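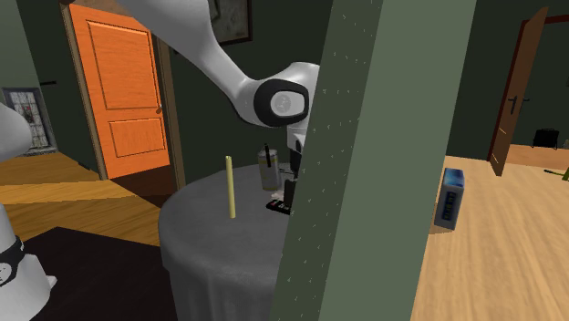 A round table with a gray cloth in a computer-rendered room.

Pritville's Winter Reading Drive Sails Past Its Goal

Thursday, March 5, 2026

Pritville readers have done it! The town library's winter reading drive closed this week with 806 people signed up and more than 3,000 books finished, the best result the drive has ever had.

It opened in December with a simple deal: read anything you like, write the title on a paper leaf and hang it in the front hall. By the end the leaves had run up the stairs and into the map room – and people were still bringing them in on the last evening.

"I had to order more string twice," said librarian Boglárka Csizmadia. "We had whole families coming in after supper to hang their leaves together. I loved every minute of it."

The youngest readers got through stacks of picture books, while the Tellutwood neighborhood won the friendly street contest with 17 households taking part. Berhanu Adugna, who drives the Tellutwood school bus, read 3 long sea novels on his breaks and is already on a fourth.

The leaves stay up through the end of the month, and they are well worth a visit. A swap shelf for finished books is open by the front desk, and the library is taking ideas for a summer drive – bring yours in!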